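Toy Food: Does It Really Need a Special Soak?

Every few months a tip goes around saying play-kitchen food should sit in vinegar for 60 minutes. I doubt it. Plastic plates and pretend vegetables are plastic, and dish soap has handled plastic for as long as I've had a sink. My sister swears by the vinegar. Her play food smells like pickles.

What I do in July, when everything is sticky: warm water, a squirt of soap, a soft brush, 15 minutes on a towel. Hollow pieces with a seam get a squeeze and a shake first. 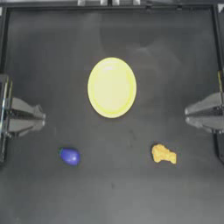
Photo: Si-woo Cho / Erkivano

A dark surface is good for sorting. A yellow plate or a blue eggplant shows up on charcoal gray right away, and so does lint. On our speckled counter I lose the small pieces.

I'm just as unsure about the organizers. The Boseo divided bin costs 25 dollars and has a slot for each kind of food, and I have yet to meet a child who respects a slot. We use an old dishpan. Plates go in first and the food goes on top.
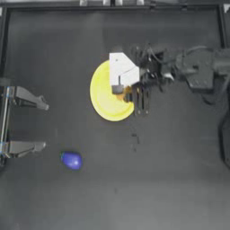 If you want one rule for cleanup, have kids put the food on the plate and carry the plate to the bin. It works at our house maybe half the time, which still beats the Boseo.

Skip the dishwasher unless the package says otherwise. I warped a toy saucer that way and it has rocked ever since.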